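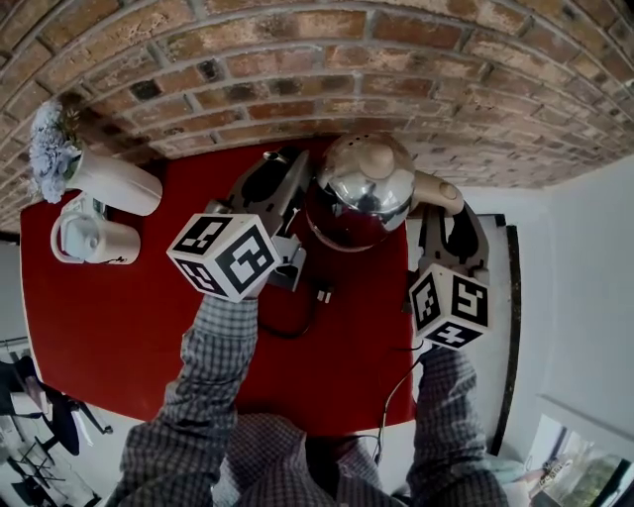
Kettle, jug and flowers on the red table.

From: Duygu Ersoy
To: Skonanero residents list
Date: 25 June 2019
Subject: Re: White flakes in the kettle

Thanks to everyone who wrote back off list. I'll answer the original message first and then go through the questions that came up more than once.

> My kettle has had a white crust inside it ever since the
> supply was switched over in May, and now there are flakes
> in my tea. My neighbor says it's from the old pipes and I
> should be buying bottled water. The shower head is also
> spraying sideways. Is anybody else getting this, and is it
> safe to drink? I don't want to pay for a softener if it is
> going to clear up by itself.

It won't clear up by itself. The town now draws from the new well, and that water is harder. The notice that went to all 1,619 connections gave the figure as 15 grains per gallon, but it was in the small table on the back and I suspect most of us put it straight in the recycling. The flakes are mostly calcium carbonate that came out of the water when it was heated. It isn't rust and it isn't coming off your pipes. Pipe trouble usually shows up as brown or reddish water, and if you have that you should call the water office and not wait for this list.

Calcium in drinking water is not a health problem for most people. Anyone on a restricted diet should ask their doctor, especially before putting in a salt softener, which adds some sodium.

Now the other questions.

1. What to use on a kettle

Plain white vinegar works. Fill to the level of the scale with half vinegar and half water, bring it to a boil, unplug it or take it off the burner, and leave it for 40 minutes. Pour it out, rinse, boil a full kettle of clean water and throw that away too. Citric acid powder does the same job without the smell – one heaped tablespoon to a quart. Ezzat Hardware keeps it with the canning supplies, not with the cleaners. Never mix either one with bleach.

Check the instructions for your kettle first if it has a coating inside or is bare aluminum. For stainless steel I have never had a problem. Don't scrub with steel wool. Water left standing overnight doesn't help, so empty it in the evening.

2. Shower heads and faucet screens

Unscrew the head and soak it in warm vinegar for an hour, then poke out the holes with a toothpick. If it won't unscrew, tie a bag of vinegar over it with a rubber band. Don't leave brass or nickel finishes in overnight. I did that once and had to buy a new one. The screens at the ends of the faucets clog the same way, and cleaning those fixed the slow kitchen tap at my place.
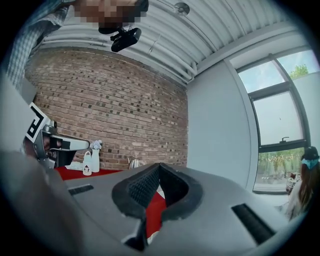

3. Whether a softener is worth it

I can only tell you what I know from my own house and from the people at Disosport, who put one in for the locker room showers. Theirs is a Dirker and takes a bag of salt every three weeks. It has stopped the heater from scaling, though they still wipe down the tile. For one or two people in a small apartment I would just descale once a month. If you have a tankless water heater, get a price on a softener, and read the heater warranty before you do.

4. Dishwasher spots

Turn up the rinse aid setting before you switch detergents. A lot of machines leave the factory set for soft water. If glasses come out cloudy and vinegar doesn't take the cloudiness off, the glass is etched and will stay that way.

5. House plants

Two people asked. Most don't care. Azaleas and gardenias do, so give them rainwater if you have a barrel.

I have a few spare hardness test strips left over from last month. Reply to me and not to the whole list if you want one, and include your street so I can drop it in your mailbox.

Duygu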